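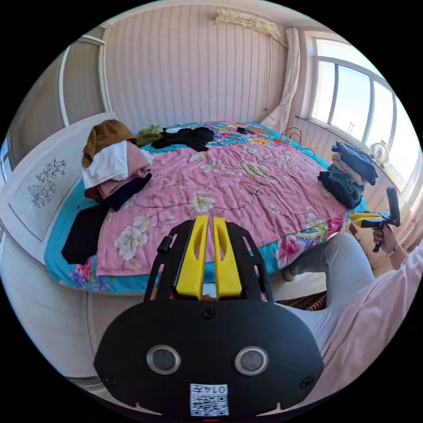
Jorkstead Road Club: spring report to the Alhassan Fund

Hello again from Jorkstead! I promised I'd get this to you before the April hill climb and I've just about managed it, so please forgive any typing errors (I'm writing it up after the evening ride and my fingers haven't thawed out).

The short version is that the junior squad exists, it rides bikes, and it has even raced. When I wrote to you in January we had a list of names and a shed with a leaky roof. We now have 51 juniors signed up, a good many more than I'd told you to expect, and the under-14 group is so keen that we've had to split it in two so the ride leaders can keep an eye on everyone.

Most of your first payment, £2,000 of it, went on the loan bikes. We bought Zudonska frames second-hand and built them up ourselves over the winter, which took ages but saved a fair bit. The small ones are out on loan all the time. The two biggest hardly get used, and with hindsight I'd have gone for fewer of those. If you're happy with it, I'd like to sell them on and put the money towards another pair in the smallest size. Could you let me know? I don't want to do it without asking.
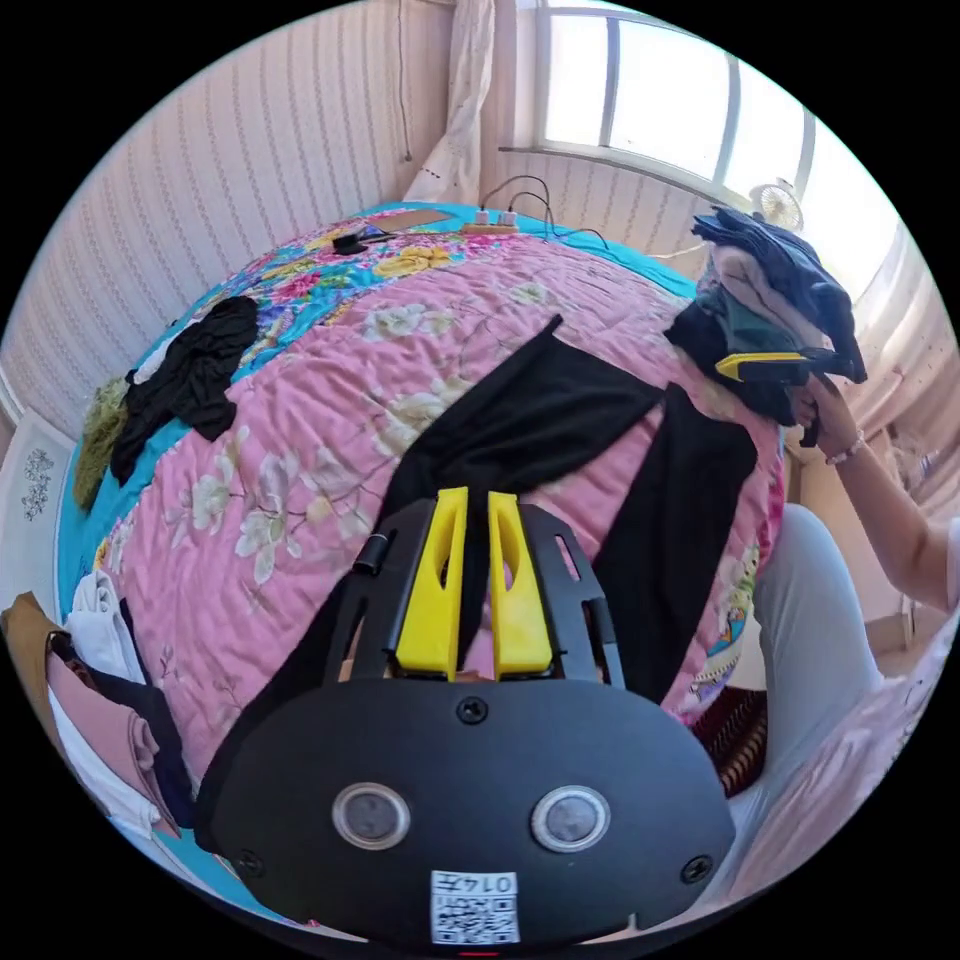 Racing, then. We entered seven riders in the spring league, a set of short circuit races on the old airfield. The first round was a bit of a shock for them, because the wind comes straight across that back straight and the bunch split to pieces on the second lap. Three of ours got round with the front group, the rest rode in together a lap down, and all of them wanted to know when the next one was. By round three they'd worked out how to shelter behind each other, and we had a fifth place in the girls' race! She went from the last corner, far too early if you ask me, and hung on.

I should own up to what hasn't gone well. The Wamiva timing kit has been a pain. It's fine on the flat circuit, but on the hill it kept missing riders who crossed the line close together, and at our practice event we ended up doing the results from a notebook and a stopwatch. The suppliers have sent new ankle straps and I'll test them before the hill climb. If they don't sort it out I'll be asking for our money back, and I'll put whatever comes back into race entries.

We're also behind on the coaching courses. I'd said four of our adults would be qualified by now and it's only two, as the March course was full before we got our forms in. The other two are booked on the next one in June. Until then we're not taking the younger ones out on the open road, so they've been doing skills sessions on the school playground (lots of cones, lots of slow races, much shrieking).

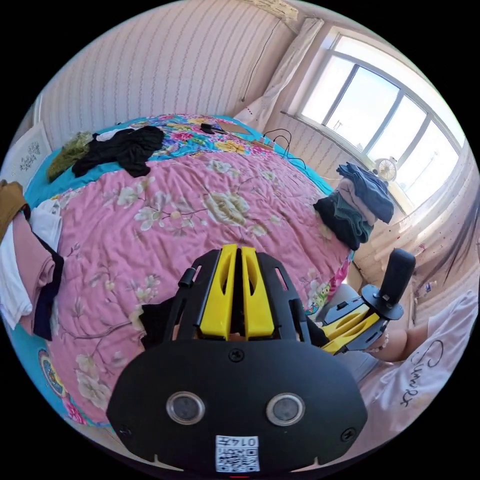

Two hand-held grippers, one of them pointing out over the bed.

On the money side, there's £200 left from the first payment and it's set aside for helmets. Race entries have cost less than I'd budgeted, minibus hire has cost more, and between them they come out nearly level. I've put the receipts in with this report, all except the one for inner tubes, which I'm still chasing the shop for.

Next up is the hill climb, then the last two rounds of the league in May. You'd be very welcome at any of them. Bring a coat for the airfield, and if you come to the hill, park at the bottom and walk up, as the top lane is closed to cars from 9am.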